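Ciruscombe 4: a review after one season of use

I work in a small group that teaches manipulators to pick up and put down ordinary objects. For most of last year our recordings were kept in folders with names like "pencil_good_2" and "pencil_good_2_really". When the group bought licences for Ciruscombe, the software for aligning, checking and labelling demonstration recordings, I was asked to learn it first and tell the others how to use it. This review is a longer version of the notes I made for them.

I bought nothing myself and I have no connection with the company. We paid the normal price for the small team licence. My version is 4.1, on Linux, with one short trial on a Windows laptop, which I describe near the end.

What it is for

Ciruscombe takes the video and motion files from hand-held grippers and turns them into episodes that a training script can read. It does four jobs. It finds the marker tags in the video, it estimates the path of the gripper, it puts all streams on the same clock, and it gives you a screen where you can cut, label and reject episodes. It does not train anything. For training we continue to use our own scripts, and for planning on the arm we use Climurier, which I will mention only where the two programs meet.

If you have only one camera and one gripper, you can probably live without it. When two people record at the same desks and their cameras see each other's tools, the work of keeping everything in order becomes heavy, and it is this work that the program wants to take from you.

Installation

The installer is one file and it ran without complaint. The licence server was less friendly. It wants a fixed machine name, and our machines receive their names from the building network, so on the second morning the program told me that I was a different computer. Support answered the same day and gave me a setting called "bind to key", which should in my opinion be the default. After this I had no more trouble.

The program needs a graphics card for the path estimation. With our older card it works, but I start the long jobs before I go home.

Calibration

I was afraid of this part and it was the part I liked best. You print a board, you move the gripper in front of it slowly, and the program shows you in colour which areas of the lens it has already seen. With wide lenses this is a real help. Our lenses bend straight lines very much, a wall becomes a bow, and with the old tool I never knew if I had covered the corners well enough. In Ciruscombe the corners stay red until you have covered them. When everything is green it stops by itself.

The result is saved in a small text file that you can read and change by hand. I wish all companies did it like this.

One warning. The program remembers the last calibration and applies it silently to the next import. I imported recordings from the left gripper with the calibration of the right one, and all paths were wrong by a small amount, not enough to see on the screen. I found it only when the arm closed its fingers beside the object. Now we write the name of the gripper in the session title and switch on "ask before applying", which you find under Import and then Advanced.

Finding tags and following the gripper

Tag detection is fast and strict. When a tag is half covered by a sleeve or turned far away, the program does not guess. It marks the gap in grey on the timeline and fills it from the motion sensor if the gap is short. You can choose how long a gap may be. The standard value is 7 frames, and I left it there.

For our test I took one session of 66 episodes, all with small objects on office desks. Ciruscombe accepted the path in all of them except five. I watched these five by hand. In three the program was right, because the operator had put the gripper too close to a white wall and there was nothing for the camera to hold on to. In the other two I could see no reason, and when I ran the job again with "dense features" switched on, they were accepted. This option makes the job much slower, so I use it only for the episodes that fail.

The difficult case is when another operator's tag comes into the view. In version 3, as I read in the forum, the program could jump from one tag to the other and continue happily. In version 4 you give a list of tag numbers for each session, and the others are kept as "foreign". This works well. I had one wrong jump in the whole season, and it was my mistake in the list.

Foreign tags are also useful. If both sessions are open, the program can use them to place the two grippers in one common space. The manual has half a page about it and I needed an afternoon to understand the half page. When it worked I was very pleased – you can see both paths over the same desk and turn them with the mouse.

Thin objects

Pencils, straws and cables are a problem for everybody and they are a problem here too. The program has a helper called Grip Events, which suggests the moment when the fingers close on something. It looks at the width between the fingers. With a cup the curve goes down and stops clearly. With a pencil the fingers are nearly closed in any case, so the helper often puts the event too late, or it finds no event at all.

You can lower the threshold, and then it finds the pencils but also finds many events that do not exist. I made a separate profile for thin objects and I correct the events by hand. For 38 pencil episodes this took me less than an hour, so I do not complain too loudly. Still, the advertisement page says "no manual labelling", and for thin objects this is not true.

The labelling screen

The screen is calm. The video is in the middle, the timeline is under it, the labels are on the right. All important actions have a key, and the keys are sensible: J and L to move, K to stop, X to reject. After two days I did not use the mouse.

Some points which I missed or which disturbed me:

Undo works for labels but not for cuts. If you cut in the wrong place you must import the episode again.

The comment field takes only one line. My colleague Hema Pillai likes to explain why she rejects an episode, and her explanations are cut at the end.

The program blurs faces at import if you ask it to. It is a little slow, but it was important for us, and it saves a second copy and leaves the original alone until you delete it.

Search is good. You can write "rejected and pencil" and get what you expect. Our whole collection has 3,091 episodes now and the search has not become slower.

Export, and working with Climurier

Export gives you the common array formats and also a plain folder with images and a table. I use the arrays for training and the plain folder when I want to check something with my own eyes.

Climurier reads the Ciruscombe paths directly, and this is the reason why our group chose it over Stestow. We play a recorded path in the planner and ask if our arm could follow it. A human wrist can do things that our arm cannot, and it is better to know this before training than after. The connection has one weak place: Climurier expects the origin at the tip of the fingers and Ciruscombe writes it at the camera. There is a box in the export window with the name "tool offset" and you must fill it in each time. It is not saved in the profile. I reported it and was told that it will be corrected in the August release.

Compared with Stestow

I used Stestow for a trial month before. It is cheaper and the path estimation is of similar quality when the light is good. Its labelling screen is in the browser, so people can work from home, and for some groups this will decide the matter. But it has no foreign tags, and its clock alignment needs a hand clap or a flash at the start of every recording. Our operators forgot the clap so often that we gave up.

A friend in another laboratory is content with Ruggiero, which is free. I looked at it for one evening only, so I will not judge it. The documentation assumed that I already knew the program.

On Windows

I tried it for one day. Calibration and labelling worked the same. Path estimation stopped twice with an error message which consisted of a number. I went back to Linux and did not investigate further.

Who should buy it

I recommend Ciruscombe to a team with two or more operators who record often, and who have one patient person to set up the profiles. For a single student with one gripper the price is hard to defend, and I would try the free tools first. A company that works mainly with thin or soft objects should ask for the trial version and test the Grip Events before paying.

I give it four stars of five. The missing star is for the cuts that cannot be undone and for the tool offset, which I have forgotten to fill in more times than I want to write down. If the August release corrects both, I will come back and change the number.

Reviewed version 4.1, small team licence. Posted May 28, 2022.

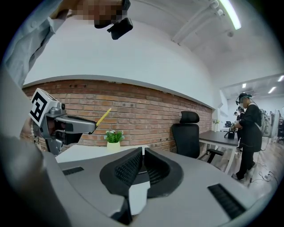 Pencil work with the hand-held grippers, with a second operator at the desk on the right.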